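Good practice for setting up a desk for pick-and-place with two arms?

Posted by Alina Surdu in Small robots and automation
November 3, 2018

We have a pair of small desktop arms at work and I have been asked to write the house rules for using them. The job they do is simple. They pick up little objects from the desk and put them into open trays, and we record each go so it can be looked at later. Up to now everybody has done it their own way. One person tapes things down, another doesn't, and when we compare recordings from different people they don't match up.

I have read the general safety standards for industrial robots and most of it seems meant for machines that are far bigger than ours. There is no cage and no room for one. The desk is an ordinary white office desk with a monitor and a shelf at the back.

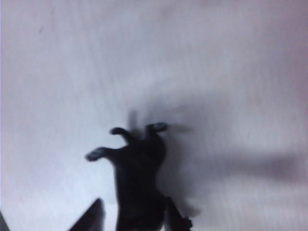 What I would like to know is which rules are worth having at this size. I don't want a document of 200 lines that gets signed and put in a drawer. I'm mostly unsure about speed, what may stay on the desk, how to choose the objects, and who is allowed to press go. We use Kasilis for the recordings if that makes any difference.

Rostam Asadi

I wrote something like this for Enache when I worked there, and it came to 2 pages. The parts people kept to were these.

Do a proper risk assessment even if the arms are small. Write down what can pinch, what can be knocked over and what happens if the power goes off with an arm raised. Many small arms simply drop when they lose power, so find out what yours do and put it in the first paragraph.

One person runs the session and that person has the stop within reach. If someone else wants to move an object, they say so and wait until the arms are halted. Hands stay out until the operator says 'clear'. It sounds like a lot of ceremony for a desk, but it takes no time once people are used to it.

Set the speed limit in the controller and lock it. A written limit that anybody can change from a menu is no limit. Start new people at the slowest setting.

For objects, keep a list. Give each one a name and write down where it should be gripped and where it shouldn't. Shiny things and things with thin parts sticking out need their own line, as the grip that holds the body may not suit a leg or an ear.
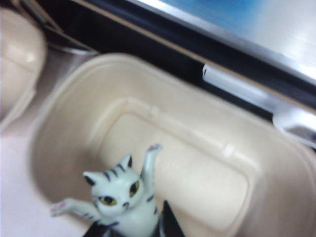 Check the fingertips before each session and wipe them. Write down when pads are replaced, or you will spend a day blaming the software for something that was slipping.

Also agree what counts as a finished pick. Ours was 'object released inside the tray, gripper clear of the rim'. Before that we had endless arguments over objects leaning on the edge.

Kristaps Vasiliauskas

just tape the trays down. ours slide every time a finger catches the rim and then the whole recording is no good. double sided tape, job done

Margareta Dobre

I agree with most of what Rostam wrote but would add a section on the desk itself, which gets forgotten. Draw a line for the working area and have a rule for each side of it. Inside the line, only trays and objects on the list. Outside it, whatever you like as long as it stays put between recordings.

Cables are the first thing to look at. Any lead that lies loose on the desk should be clipped or run round the back before the arms are switched on. Pens, paper and packets come next. Loose sheets are a nuisance because they shift and get dragged along by a fingertip.

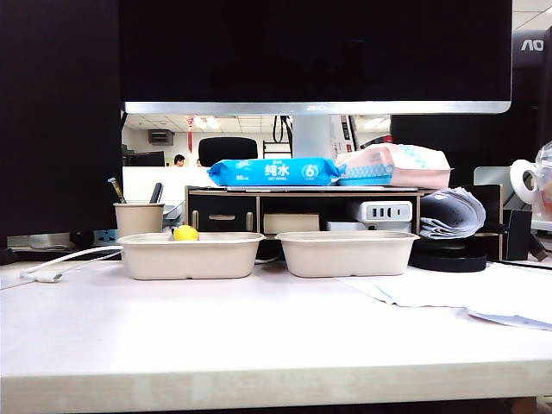 Two trays side by side on the desk, with the shelf and monitor behind.

Take a photo of the agreed layout from a fixed spot and keep it next to the rules. At the start of a session, compare the desk with the photo. We do this at Cladley and the check sheet has 11 boxes on it, most of them ticked in a few seconds. The sheet is kept with the recording under the same number, so if somebody asks about run 1772 we can say how the desk was laid out.

With two arms you need one more rule, on shared space. Decide which arm has right of way in the middle and keep the other one back until it has left. If your software can set zones, use them, and test the zones with nothing in the grippers first. If it can't, have the operator move one arm at a time near the centre.

As for the standards, the big ones are still worth having to hand for the wording on stops and risk assessment. You don't need to copy the rest. 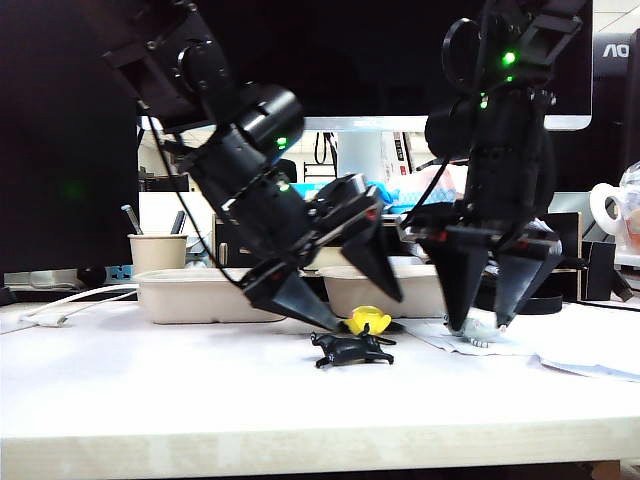

Should the rules be different when someone is only practising and nothing is being recorded?

I would keep the safety part the same, meaning the stop, the speed limit and hands out. The layout photo and the check sheet can be skipped for practice, so long as the desk is put back before the next recorded session.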